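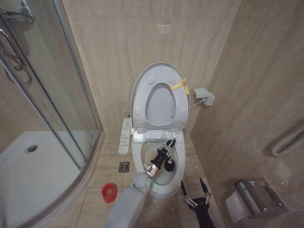
Murali Namboodiri wrote in to say that he scrubs his toilet every Saturday and still finds a line under the rim by Tuesday, and could we please go through the whole job slowly, bidet seat and all. Happy to, Murali! It's a lovely question, and I've been meaning to write this one up for ages.

Start with the seat. If yours is the electronic kind with buttons down the side, switch it off at the wall first and keep the plug well away from any splashes. Lift the lid and the seat right up so you can get at the whole bowl.

Squirt your cleaner up under the rim, all the way around, and let it run down on its own. Then go and put the kettle on. I leave mine 35 minutes (the bottle says less, so do read yours), and I think that wait does more than my elbow ever has.

Now the brush. Begin high, tucked up under the rim, and work your way around in short little strokes before you go anywhere near the water. Most of us dive straight for the bottom, and that's where Murali's line comes from, I'd wager. Finish down in the bend with a few good firm pushes, flush, and hold the brush in the clean water as it fills.

For the seat and the control panel, use a soft damp cloth and a drop of dish soap. No bleach and no scratchy pads on plastic, please, as it dulls the colour. Wipe around the rubber bumpers and along the hinges too, where dust loves to settle.

Last of all, pick up anything on the floor, mop towards the drain, and let the brush drip dry over the bowl before it goes back in its holder.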